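Listurmont Open Shelving System
Manufactured by Kallio

Modular shelving for home offices and shared workrooms. Units are freestanding or wall-fixed and ship flat with all fittings. Side panels are drilled at regular intervals on both faces, so shelf heights can be changed without new holes.

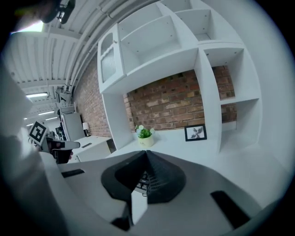 Each shelf rests on four steel pins. Maximum load is 12 kg per shelf, evenly spread. Shelves wider than 700 mm need the center support, sold separately. Units placed in front of brick or block must be fixed with masonry anchors, not the drywall anchors in the fittings bag.

Options
Base plinth, 2 heights
Cabinet door, left or right hinge
Ular cable tray, clips to the rear of any shelf

The Ular tray takes power strips and excess cord from desk equipment. Route cords through the tray before loading the shelf above it. Cords with molded plugs may need the wide slot insert. 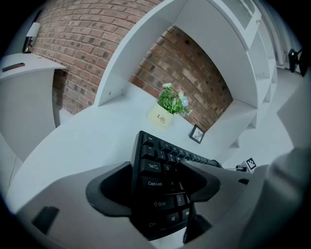

Corded keyboard, Esc and Tab end.

Matching desk
The Fodolent desk uses the same edge trim and leg fittings as the shelving. Order it in the same batch as the shelves where color match matters. Desk tops may be joined to a shelving unit at either end with bracket set 3.

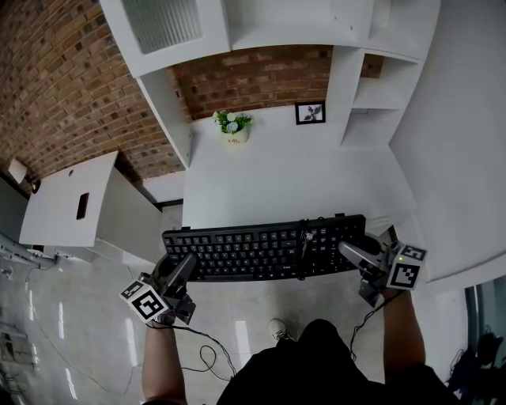
Corded keyboard at the front edge of a white desk.

Care
Wipe with a damp cloth and dry at once. Do not use solvents or abrasive pads. Check wall fixings after the first month and again whenever the unit is moved.

Lead time and returns
Stock sizes ship from the warehouse. Cut sizes are made to order and cannot be returned. Trade inquiries: Lucie Cormier, Kallio sales desk. Orders for cut sizes close in December.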